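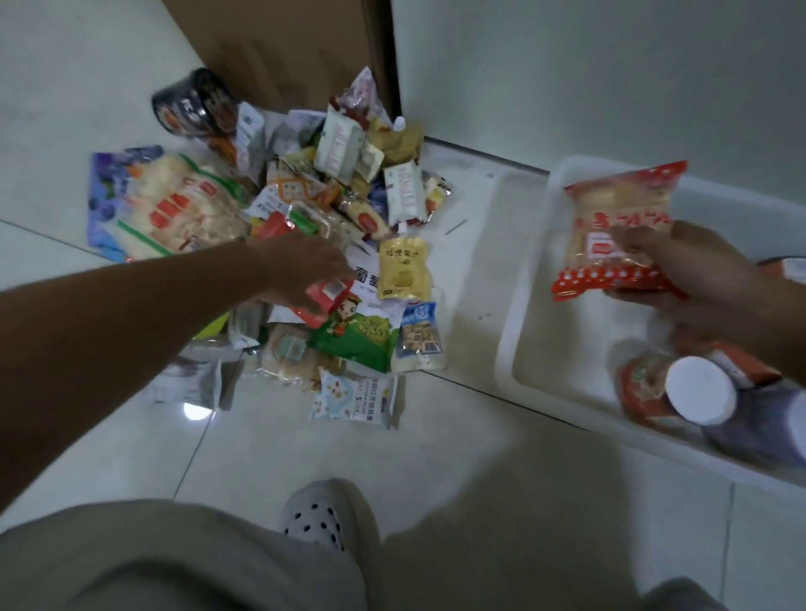 Zandier pendant and table lamps: what to check before you switch on, and once a year after that

We use cookies to remember your basket and to see which pages people read. Accept all / Manage choices

I put this list together for customers who have bought one of our glass lamps and would like to look after it properly, and I've added my own comments under each point as I tend to get the same questions by email (which I do enjoy answering, so please keep sending them!).

Before you start
[ ] Power off at the consumer unit, and the lamp left to cool.
Comment: I leave mine for a good 10 minutes, and longer if it's been on all evening. A cup of tea is about the right length.

Ceiling fixing
[ ] Both screws tight in the ceiling plate, no gap at the rose.
[ ] Fixing goes into a joist or a proper anchor.
Comment: The large Clurik weighs rather more than people expect when they lift it out of the box. If your plaster has hairline cracks spreading from the rose, please take the lamp down and ask an electrician to look.

Flex and cord grip
[ ] Fabric sleeve not frayed where it enters the lampholder.
[ ] Grip holds when you tug gently.
Comment: Gently, mind. On the Paiva the grip is a little brass collar that works loose over the years, and a quarter turn by hand normally sees to it.

Glass
[ ] No chips on the rim, no cracks near the collar.
[ ] Felt washer in place on both sides.
Comment: Tiny bubbles and swirls come from the blowing and are quite all right. A line you can catch with a fingernail is a crack, and that shade should come off today.

Bulb
[ ] LED, no more than 14 watts.
[ ] Shade at least 70 cm from curtains.

Table lamps only
[ ] Base sits flat, plug fuse matches the label.
Comment: The Eltetano has 2 cork feet that can be replaced, just write to me.

Yanling Fan, workshop

Comments

Marguerite: Did the whole house on Wednesday and found a missing washer on the landing one. Thank you, very clear.

Tomw: Does the 14 watt limit apply to the small Clurik too?

Yanling Fan: Yes Tom, all sizes, the lampholder is the same in each.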